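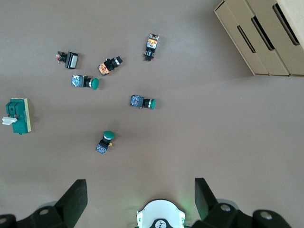
Pushbuttons and the green selector switch on the sorting table, with the cardboard trays at the top right.

Grunlow Repair and Reuse Workshop
Minutes of the April members' meeting, held on Thursday in the back workroom

Present: Consuelo Magaña (chair), Nivaldo Evangelista, Dulce Varela, Ah-rin Yook (minutes)
Apologies: Maricruz Alvarado, who is moving house and sends her love to everyone

1. Welcome and last minutes
Consuelo opened the meeting at 17 minutes past seven, once the kettle had been found, and thanked everyone for coming out on such a wet evening. The minutes of the last meeting were read through and agreed, with one correction: the lamp over the long bench was mended by Dulce and not by Nivaldo, who was very quick to say so himself.

2. The Zamudio parts
Most of the evening went on this item, and happily so. Nivaldo reported that the parts from the old Zamudio packing hall are now all in the building, and that he and Dulce have made a start on the switchgear. He asked us to remember that these are proper panel buttons and will be a great help to the people who come in wanting to keep an old lathe or a pillar drill going, so it is worth taking a bit of trouble over them.

There was a long and good-natured talk about how to sort them. Dulce would like everything put by colour first, green with green and black with black, as that is how people ask for them at the counter. Nivaldo would sooner go by the shape of the front, so that the green mushroom heads are kept apart from the flush green one, and the black button with the square pale front doesn't get lost among the round ones. Ah-rin wondered whether the contact blocks on the back ought to come into it as well, seeing that some are blue and some are orange, and was told kindly that we would be here until midsummer.

It was agreed in the end to sort by colour, and then by shape within each colour. Selector switches are to have a tray of their own, even if it looks rather bare to begin with.

Dulce asked that nobody take the contact blocks off the buttons to save space — last year we did just that with the Noltanel boxes and spent many evenings putting the right pieces back together. All agreed, some of us with feeling.

Action: Nivaldo to write up the sorting order on a card and pin it over the table.
Action: Dulce to test the contacts with the meter and put aside any that stick.

3. Trays and labels
The light-brown cardboard trays have been well liked, being easy to stack and easy to write on. Consuelo has asked Stikach for a price on labels and they have come back with two, one for a roll of 1000 and a better one for a box of 3528. After some discussion the roll was thought to be plenty. Consuelo pointed out, quite fairly, that we still have labels left from before any of us joined.

Dulce would like the part number written on the short side of each tray, where it can be read when they are stacked up. Agreed.

Action: Consuelo to order one roll from Stikach.

4. The sorting table
Ah-rin asked whether we might keep the brown top on the sorting table, as small brass and silver parts show up nicely against it and the matt surface is kind to the eyes under the lamp. Nivaldo had been planning to cover it with a rubber mat but said he was not wedded to the idea. The mat will go on the soldering bench instead, where everyone felt it was needed more. Could members please not leave mugs on the sorting table.

5. Open evening
Maricruz had sent a note offering to run a short session on wiring a start and stop button, using the green and black ones once they have been tested. This was warmly received. So far 16 people have put their names down for the evening, and Consuelo will ask next door about borrowing chairs.

6. Any other business
The side door is sticking again. Nivaldo will bring his plane. Dulce has a bag of cooking apples to give away and has left it by the coats.

The meeting closed at ten to nine. The next one will be at the same time in the same room, and Ah-rin will bring the biscuits.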